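The Club That Kept Its Women's Team Through a Lost Season

September
By a staff writer

Print this article | E-mail this article

When the Cordeiro women's soccer club lost its home field last winter, the players were told to expect a year without games. The drainage under the field had failed, and the town that owned it had no date for repairs. Most of the squad was already training in borrowed space two evenings a week.

The club has 19 registered players. Nearly all of them work full time, and several have children. Practice starts at 7:30 p.m. and ends when the lights go off. After that the players go home, eat late and get ready for work.
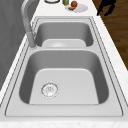
Why didn't the team just fold for a year and come back? The league gives a club's place to the next team on the waiting list after one missed season, and getting it back can take three or four years.

So the club looked for a field. Nadulov, a town farther up the valley, had one that sat unused on weekends. It was narrow and had a slope toward one corner flag, but it met the league's rules. The rent for the season was $3000, more than the club had ever paid for anything.

Part of that came from Zorkero, a local tire shop that had backed the men's team for years and agreed to put its name on the women's shirts too. The rest came from a raffle, a car wash and higher dues. Two players left over the dues and one of them later came back.

The first home game in Nadulov drew fewer than 30 people, most of them relatives. The team lost 4-1. It lost the next two as well, and the drive home after the third was a quiet one.

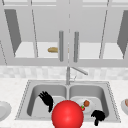 A fullback who has been with the club since it started said she had thought about quitting that night. She was tired, she said, and the extra hour in the car meant she was seeing less of her kids, but she had paid her dues and decided to play until they ran out.

Results got better in the spring. The coach moved to a back five and told the wide players to stop chasing the ball down the slope. The team drew twice, then beat Skavex, the league leader, on a late header from a corner kick. For the last home game there were 200 people along the rope. 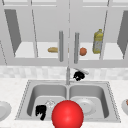
Reading time: 2 minutes

The club finished seventh out of ten, high enough to keep its place. The old field has been dug up and new pipe is going in, though the grass will need months before anyone can play on it. The fall games will be in Nadulov again.

The rent is the same this year. Zorkero has signed on for another season, and the players have voted to keep dues where they are. Tryouts are open to anyone over 16 — bring shin guards and water.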